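**Re: [rakgate-users] Moving the archive to Vahidi before August**

On Thu 25 March, the list admin wrote:

> Grovis have confirmed they'll move us to their hosted Vahidi plan for 93 dollars a month. They say searches will be 5 times faster, with no downtime during the switch. We'd get 300 GB of space and never have to think about backups again. Unless there are objections I'd like to sign this week.

Objection, then. I've read the quote twice and I still can't tell what we'd be buying.

1. "5 times faster" than what? Our search is slow because the index was built badly when we left Bumer. Move a bad index to a faster host and you still have a bad index. Did they test it with our data, or is that a line from the brochure?

2. "Never have to think about backups" worries me more than anything else in there. Bumer said the same, and we lost 3 months of attachments. I want to see in writing how often they copy, where the copies go, and who pays when a restore fails.

3. The monthly price is for the first year. I can't find the second year anywhere in the quote. Ask before signing – and ask what it costs to get everything out again, in mbox, with the threads intact.

4. The claim that our own hardware is "end of life" comes from the people selling the replacement. An old Dell board isn't dead because a salesman says so. I'd like to hear which part they think is failing. 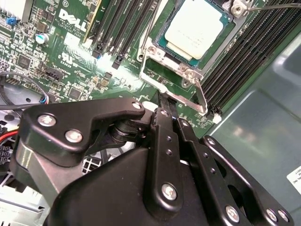
5. "No downtime" needs a test date. Pick a weekend, move a copy, and let a few of us try to break it. If they won't agree to that, I'd take it as an answer.

I'm not against leaving. The web interface is awful and I'd be glad to see it go. But this week is too soon, and I vote no until points 2 and 3 are settled on the list.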